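Ristley (film)

Ristley is a Canadian crime comedy film written and directed by Hendrik Maes. It stars Haris Janjua as a small-town pawnbroker who is asked to look after a stolen trumpet.
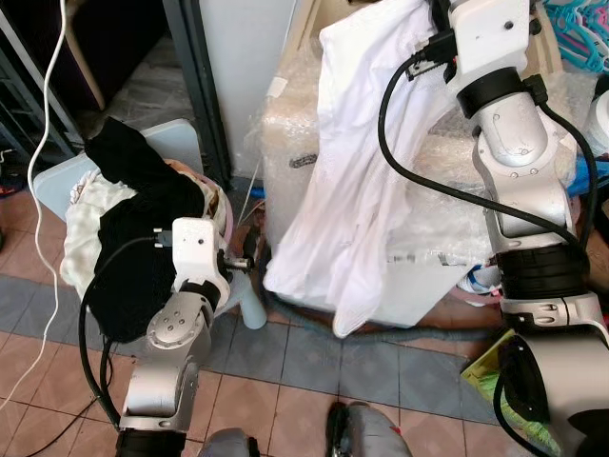
The film was made on a low budget and shot mostly at night in a closed shopping arcade. It was produced by Drirkance, a company Maes had set up to make music videos.

Plot

Alexiou (Janjua) runs a failing pawnshop in the mill town of Ristley. One January evening his former brother-in-law leaves a trumpet on the counter and asks for 200 dollars against it. Alexiou pays him and puts the instrument in the window. By morning, two separate groups have come in to ask about it. The first is a brass band whose members claim it belonged to their founder. The second is a pair of debt collectors working for a nightclub owner known only as Pemari.

Alexiou agrees to sell the trumpet to both parties and spends most of the film trying to find a second one that will pass for the original. The band's conductor works out what he is doing but offers to help in return for a share of the money. The two sales are arranged for the same hour at opposite ends of the arcade, and Alexiou loses track of which case holds which trumpet. In the last scene he hears the band practising across the street and closes the shop early.

Production

Maes wrote the first draft as a short film set entirely inside the pawnshop. The brass band was added later, when the script was expanded to feature length, and the part of Pemari was cut down to a voice on the telephone. Janjua had played small parts in two of Maes's music videos before he was cast in the lead. He learned enough trumpet to play the eight bars heard in the arcade sequence. The rest of the playing was recorded afterwards by a session musician.

Reception

Local reviewers praised Janjua's performance and the colour photography of the night scenes, but several found the middle section too long. The dialogue between the two debt collectors was singled out as the funniest part of the film. Others felt that the conductor's change of heart was poorly explained. A shorter cut was later prepared for television, without the subplot about the shop's lease.

See also

List of Canadian crime comedies
Brass bands in film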